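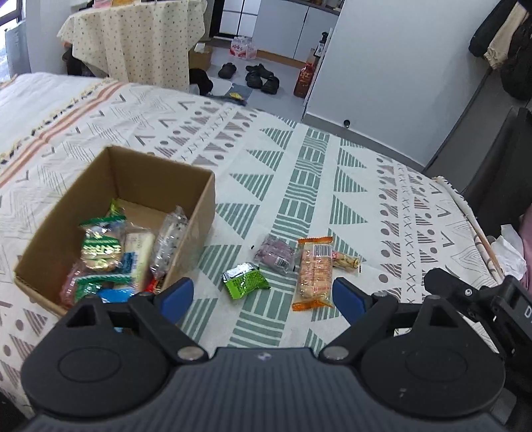
Packaged snacks keep best when the kitchen has one place for them and everything that comes into the house goes through it. Most waste in this line comes from packs being split between a cupboard, a drawer and the top of the refrigerator, so that the older ones are forgotten. Before putting new packs away, bring out the old ones and sort them on a large flat surface. A bed will do if the kitchen counter is short. An open cardboard box, like the brown one on the patterned cloth, is good enough to hold single-wrapped crackers while you sort. Put a washable cloth under the box, as cartons pick up dust on the underside in stores and delivery vans.

Check dates first. Write the month in marker on the front of each pack, large enough to read without picking it up. Packs due to run out by February go at the front, later ones behind. If a pack has no readable date, put it at the front too.

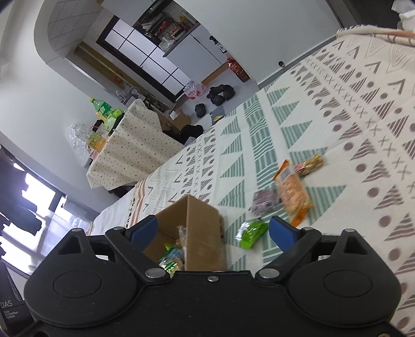 Once the packs are in date order, decide which ones need a second container. Sealed single portions do not. Anything opened does, and a folded-over bag with a clothespin is only good for a day or two in a damp kitchen. Use a jar with a rubber seal or a tin with a tight lid. Fill it nearly to the top – a big jar with a few crackers in the bottom lets them go soft sooner than a small full one.

Crackers that have gone soft can usually be saved. Spread them in one layer on a dry baking sheet and give them a few minutes in a low oven. Let them cool completely before closing them up again. Rice crackers brown quickly, so check them early. Throw out anything that smells of old oil. Heating does not fix that.

Keep salty and sweet things apart, and keep both away from soap, candles and spices. Thin wrappers let smells through. Ailsa Dalgleish wrote in to say that a box of plain crackers stored beside laundry powder had to be thrown out after 30 days, with every wrapper still sealed.

Cardboard is fine for short storage in a dry room. Do not stand it on a tile floor or against an outside wall in winter. Cut the top flaps off if the box is going on a shelf, and turn one low side toward you so the packs can be lifted out from the front. Replace the box when the bottom starts to sag or if you find crumbs in the seams – ants will find them too.

Wipe the shelf with a barely damp cloth and leave it open to dry before the box goes back.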